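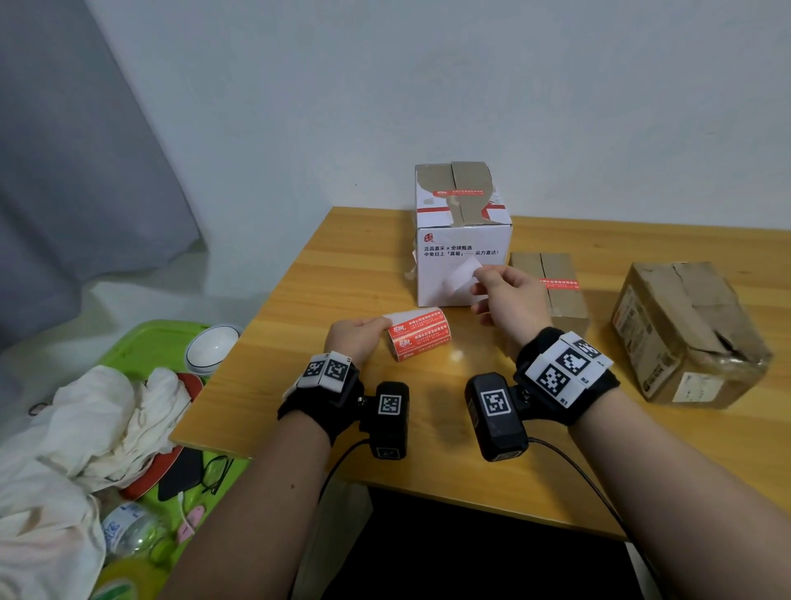 **SECTION 2: THE LABELLING DESK**

*(Slide up while people sit back down. Don't start until the tea queue has gone.)*

Right, welcome back everyone. I'm Ravinder Pelletier, for those who came in during the break, and this is the half of the talk where I get to go on about sticky labels, which my family will tell you I do for free at home.

So, a desk, a wall, a curtain, a couple of boxes and a roll of labels. I want to leave this one up for a good while, and I want you to think about your own desk, or your kitchen table, or the end of the bed if that's where you pack. I packed on the end of a bed for two winters when I was first sending out Wakora orders, and I don't recommend it. You spend your whole life picking fluff off the tape.

*(Pause. Somebody always admits to the ironing board. Let them.)*

**The roll**

Start with the roll, the orange-red one in the left hand. It's lying on its side on the desk and the hand is gripping it there. Now this is my favourite thing in the whole picture, because most of us pick the roll up. I did for years! You hold it in the air, you pull, the roll spins, you get a yard of labels down your jumper and then you have to wind it all back on again and it never goes back as tight as it was.

Lay it down. Put your hand on it. Pull with the other one. You can go as slowly as you like and the roll isn't going anywhere.

*(Do this with the roll in my bag. The blue one, NOT the Killska one, the Killska one has gone gummy.)*

The right hand has got a white strip of paper between finger and thumb, up off the roll and held in the air. People do tend to fold a strip back on itself at this point, particularly if they're chatting. My tip is to pinch it near the end and keep it away from your sleeve. Long sleeves and labels are a terrible pairing. I once posted a parcel and went to the bank with a FRAGILE on my elbow, and the lady at the counter was extremely gentle with me.

*(Wait for laugh. If no laugh, carry on briskly.)*

**Bright labels**

A quick word on colour. An orange-red label with white lettering is lovely on a white box and pretty good on brown as well. You can see it from the other side of a room. When I moved to a bright seal at Beaulieu, the little shop I share with my sister, the first thing we noticed was how much easier it became to spot the parcels that hadn't had one yet. They look undressed.

Pale cream on brown card, on the other hand, which was my own very tasteful choice before that... well. I had 400 of those printed. I've still got most of them. They're on my jam.

**The boxes at the back**

Look at where the boxes are. They're at the back, by the wall, and the hands are working in front of them. I like that layout very much for a small desk. The wall stops things sliding off the far side and you keep the front for your hands.

The bigger one is white, with brown card flaps on the top, taped closed, and a band of red-and-white packing tape round the upper part. The printing on the front is Chinese, and for anybody wondering, the top line is the seller telling you these are genuine goods, sourced direct and picked from all over the world. So the box is doing a bit of talking before you've even opened it, and I think we could all be bolder about that. My boxes said nothing at all until last December, when I finally bought a rubber stamp.

But have a look at the white surface. There's a torn patch where the brown shows through, and some scraps of white paper hanging off down at the bottom left corner. I've no idea how that one got its tear, but I can tell you how mine get theirs: tape. Me, pulling tape off in a temper after I've put it on crooked. A white face on brown card looks smart, and it shows every single mark. If you're after a box you can use over and over, I'd go plain brown, like the smaller one on the right with the strip of red tape over the seam. You can scuff a plain brown box all day long and it still looks like a box.

*(Pass round the two samples now. The white one is scuffed on purpose. Ask for them back, I lost one in Derby.)*

**Tape**

Printed tape! I get asked about this more than anything. Is it worth it? For me, yes, and I was very grumpy about the price at first. There's red tape on both boxes up there and it makes them look as if they belong together, even though one's white and one's brown and they're different sizes. If you can't afford printed boxes, buy plain ones and spend a bit on the tape.

I use the Zolport dispenser, the heavy one, and before anyone asks, they don't pay me. It's just the only one I own that doesn't walk across the desk when I pull. Run your strip down the middle seam, then press along it with the side of your fist. Fingertips leave little bubbles.

And please do check that the flaps meet properly before you tape. If there's a gap you've overfilled it. If they dip in the middle there isn't enough in there, and a heavier parcel on top will find that out for you.

**What's missing from your desk**

*(This is the joining-in bit. 5 minutes, no more. It ran to 16 in Leicester and we missed lunch.)*

Turn to the person beside you and tell them one thing that lives on your packing desk and shouldn't. I'll go first. Mine's a mug. It's always a mug. I've put a ring on a customer's invoice more times than I'm going to say with my sister sitting in the second row.

Things I usually hear back, in case the room goes quiet:

- the dog's lead
- yesterday's post, unopened
- three pairs of scissors, all blunt
- somebody's homework

Give me a plain bit of wooden desktop and a clear space to put my elbows. My whole evening changed when I started clearing the desk before bed, so the first parcel in the morning goes straight down on bare wood. I know that sounds like something off a tea towel. Try it for a week though.

**Order of work, for those writing it down**

1. Clear the front of the desk.
2. Boxes to the back, taped.
3. Roll on its side, hand on the roll.
4. Peel one strip. Stick it. Smooth from the middle out.
5. Next box.

Peel one at a time, please. I know some of you line them up along the edge of the desk like bunting, and I used to as well, and they curl, and then they find your cardigan.

*(Hands up for questions here. The usual one is about getting labels off glass: warm soapy water, then a bit of cooking oil on the stubborn patches. If it's about customs forms, say that's the next section and have a sip of water.)*

*(Next slide: the shelf. Swap the clicker battery if the light's gone amber.)*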